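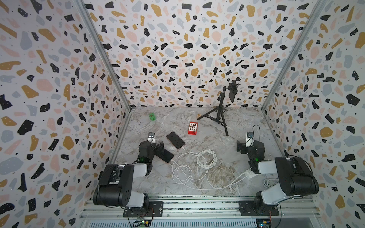 Claims that patterned surfaces hide wear are older than the literature that supports them, and that literature is thin. The study most often cited, by Venter and Kandpal, asked 623 respondents to rate flooring samples for "apparent cleanliness" and concluded that speckled finishes scored better than plain ones. We have doubts about this. A terrazzo-style wall such as the one in Figure 1, with black, mustard yellow, pale pink and light grey flecks on white, differs from a plain white wall in color, contrast and density all at once, and the study varied all of them together. Any one could have produced the effect. So could simple liking, which the authors did not measure.

**Figure 1.** Terrazzo-style pattern on walls, with a marble-patterned floor.

The follow-up by Ghaffari is more careful but has its own problems. Her raters viewed each sample for 5 seconds on a screen, at a size that made the smallest specks hard to resolve. It is difficult to see how this tells us much about a hallway that people walk through every day for years. The reported effect also shrank by half when raters from the Hutus site were left out, a point that appears only in a footnote.

Manufacturers have been less cautious. The Stukix catalog promises that its printed chip pattern "keeps looking new" through 4,000 cleaning cycles. We asked for the test protocol and were sent a summary showing that inspection stopped at 1,000 cycles, with the rest extrapolated. Whether a buyer would notice the difference is an open question, but it should not be settled by a brochure.

A further complication is that patterns are rarely seen alone. Walls with yellow, black and pink chips may meet a surface streaked in gray, cream and light brown, and we know of no rating study that has tested such pairings.

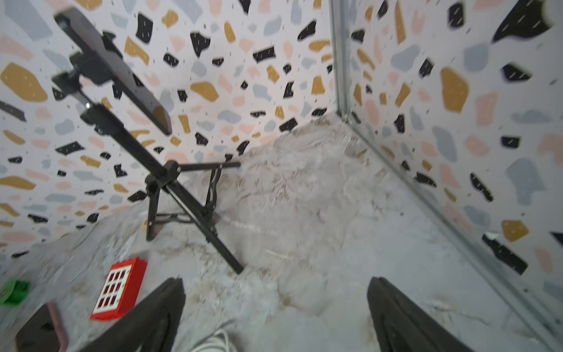

### 2.3 Measures used in the present study

We therefore asked raters to judge liking and cleanliness separately, in that order for half of them and reversed for the rest. Shojaei's density scale was used without changes. We do not think it is a good scale, only that it is the one with published norms.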